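**Desk with hutch – keep the top or take it off?**

**mallee_moth**
Picked up a big white desk with a hutch for 80 bucks off a bloke in Mangubat and now I can't decide what to do with it. I love all the cubbies but my partner reckons it makes the study feel like a post office. Has anyone lived with one of these long term?

**tidegauge5**
Take it off! I had a Prellska one for 2 years and every shelf turned into a junk drawer without a door. Receipts, dead pens, a single sock. Once the hutch went I could breathe in there.

**brindlecup**
Disagree with tidegauge5, sorry. The junk ends up somewhere regardless, and I'd rather it was at eye level than all over where I'm trying to write. Put baskets in the square ones and you're set. What colour are your walls, mallee_moth?

**tidegauge5**
Baskets are just junk with handles, but fair enough.

**mallee_moth**
Walls are a sort of cream. I went and had a squiz at my sister's place this arvo, because hers has the hutch on and she's never grumbled about it. Four cubbies up top, a wide shelf under those, then little shelves stepping down the left, plus a sweet narrow cabinet with an arched glass door. She keeps the desktop pretty bare, mostly just the lamp with the black and gold base. 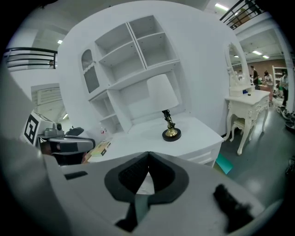

So now I'm leaning towards keeping mine, at least through October. My worry is the weight – it took both of us to get the thing up the stairs and I don't fancy doing it twice.

**brindlecup**
Ooh, keep it! And get a lamp with a fabric shade, the light's much kinder on all that white.

**quollhouse**
Whatever you do, screw it to the wall if you've got kids. Ours wobbled like mad until we put brackets on.

**tidegauge5**
Okay, quollhouse is right about the brackets. Still think you should take it off though.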